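The Acceptance Test

Bình Châu signed in at the Harano office on 2022-06-13 and asked for the test cloth. The contract called for a household chore done to a household standard, and she was there to decide whether Irnum would pay for it.

The chore was folding. Gradeo, the software, had been trained on 2,000 recorded folds. The specification allowed 26 attempts, with nine failures tolerated. A failure was any fold with a corner out by more than a thumb's width, any cloth dropped, and any cloth the software reported as folded when it was still a heap. The last kind had its own line on the form.

She read the procedure twice and initialled each page. The morning was set aside for people doing the work by hand, and she stood back to see how they went about it. The cloth was a small patterned thing, white and black, and it crumpled at the slightest excuse.

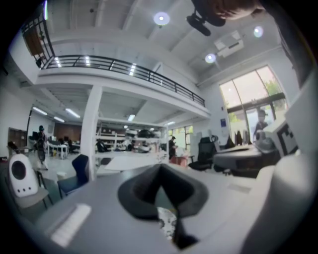
Second Session

After lunch she moved her chair closer. The clause she cared about was 3, recovery from a bad grasp. A person who picks up a tea towel by the wrong spot lets it hang, finds an edge with the other hand and carries on. Gradeo's habit, according to the Pirihi report, was to complete the fold it had planned regardless of what it was holding.

"It's better on plain cloth," said the engineer.

"Do your customers own plain cloth?"

"Some."

She wrote that down. He asked if she had to write it down, and she said the form had a box for supplier comments.

The floral print was worse for a reason he explained at length. The software found edges by contrast, and a black flower on white looked like an edge from most angles. It would reach for a petal in the middle of the cloth and lift there. By hand the same print gave no trouble, as fingers felt for the hem and ignored the colour.

She asked for the pads to be shown to her near the cloth, black mesh against black flowers, and made a note about contrast.
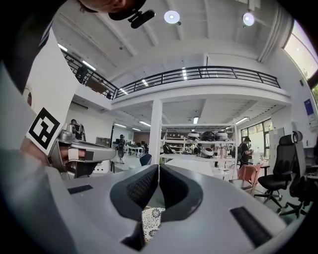 Can a machine fold the household washing yet?

It can fold a flat, plain item that has been laid out for it, slowly, and a mixed basket still needs a person.

Bình typed that into the summary field herself. The engineer read it over her shoulder and asked whether "slowly" was a measured term. She opened the timing log, looked at it for a while and left the word in.

Then she called for the first scored attempt.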